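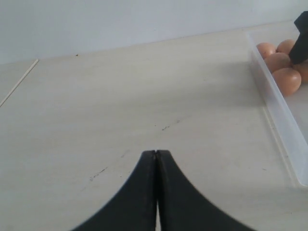 Dima Smadi objecte que ma méthode pour les draps, celle de janvier, suppose de posséder une deuxième parure par lit, et que tout le monde n'a pas les moyens de doubler son linge pour faire plaisir à des vacanciers. Objection retenue. Une housse de couette d'avance par lit suffit, les draps-housses sèchent en une après-midi si on ne les met pas en boule sur le radiateur (je sais de quoi je parle, j'ai eu un locataire qui le faisait, et qui recommençait chaque année).

Je reprends donc la série sur le gîte entre deux locations, avec ce que j'avais laissé de côté : la cuisine, les clés, l'humidité et le classeur. Pour ceux qui arrivent, il s'agit d'une petite maison à Gulow, louée à la semaine, 66 mètres carrés, un escalier raide et une bouilloire qui a tout vu.

La bouilloire

L'eau de Gulow est calcaire au point qu'on pourrait la vendre en plaques. Vinaigre blanc et eau moitié-moitié, on porte à frémissement, on coupe, on laisse 20 minutes, on vide, on fait bouillir deux fois de l'eau claire qu'on jette. La deuxième fois n'est pas facultative. Un monsieur m'a laissé un avis très détaillé sur le goût de son thé.

Même traitement pour le mousseur du robinet, qu'on dévisse avec un chiffon sous la pince. Le pommeau de douche, lui, trempe toute la nuit dans un sac de congélation fermé par un élastique. Pensez à retirer le sac avant l'arrivée des gens.

Les placards

Ouvrez-les tous. Les vacanciers rangent avec beaucoup de conviction et aucun plan : j'ai retrouvé la râpe dans l'armoire à pharmacie et le sel sous l'évier, à côté de la soude. Une étiquette sur le chant de l'étagère règle la moitié du problème. J'utilise du ruban de peintre et un feutre, ça se décolle sans laisser de trace et ça a l'air provisoire, si bien que les gens n'osent pas discuter.

Les assiettes vont par 6 et pas davantage. Mettez-en plus, elles seront toutes sales le matin du départ.

Pour les casseroles dont le fond a attaché : bicarbonate, un fond d'eau chaude, couvercle, et on va faire les vitres. Au retour ça part à la spatule en bois. La poêle, en revanche, quand quelqu'un y a découpé sa viande au couteau, il n'y a rien à faire, on en rachète une et on choisit la moins chère.
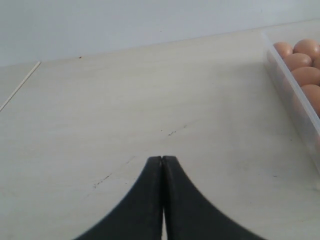 Les clés

Deux jeux dans la maison, un chez un voisin, un dans le boîtier à code. Le boîtier à code gèle. Une goutte d'huile fine dans les molettes à l'automne, et on change la combinaison à chaque location, en la notant ailleurs que dans le boîtier.

Mirko Messina m'a fait remarquer que son porte-clés en liège évite de pleurer au bord de l'étang. C'est laid, ça flotte, je l'ai adopté. Avant cela j'avais essayé un gros anneau de bois, que les gens trouvaient joli et emportaient.

L'humidité

Une maison fermée plus de 2 semaines sent la maison fermée. On n'y peut pas grand-chose avec des bougies parfumées, sinon obtenir une maison fermée à la vanille.

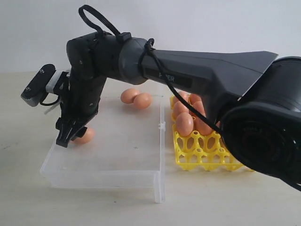
Laissez les portes intérieures ouvertes, celles des armoires aussi, et celle du réfrigérateur débranché calée avec un torchon roulé. Les matelas debout contre le mur si vous avez le dos pour. Une coupelle de gros sel dans chaque penderie, à jeter quand il est pris en masse. Et versez un verre d'eau dans tous les siphons avant de partir, y compris celui de la douche du bas dont personne ne se sert : un siphon sec, ça remonte, et l'odeur accueille vos clients sur le pas de la porte.

Pour les joints de la salle de bains, une pâte de bicarbonate, une vieille brosse à dents, on rince. Si c'est noir en profondeur, on coupe le joint et on le refait. J'ai mis trois hivers à l'admettre.

Le classeur

Le mien faisait une épaisseur honorable, avec un sommaire et un chapitre sur l'histoire du lavoir. Les gens le lisaient le dernier jour, quand il pleuvait.

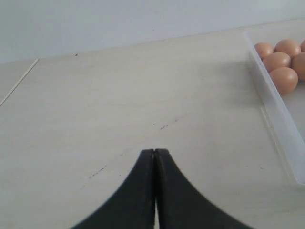

J'ai donc tout ramené à une feuille recto verso, plastifiée, accrochée à un clou près de la porte. Au recto : le disjoncteur, l'arrêt d'eau, le code du wifi écrit gros, le jour des poubelles. Au verso : comment allumer le four, qui s'allume dans un ordre bien à lui, et mon numéro. L'histoire du lavoir est aux toilettes, où elle a trouvé son public.

Relisez la feuille à voix haute à quelqu'un qui ne connaît pas la maison. « Tourner la manette du fond » me semblait limpide - il y en a plusieurs, et le fond dépend d'où l'on entre.

Reste la question du linge de toilette, que je garde pour la prochaine fois. Si vous avez une solution contre le fond de teint sur les serviettes blanches, autre que les serviettes marron, les commentaires sont ouverts.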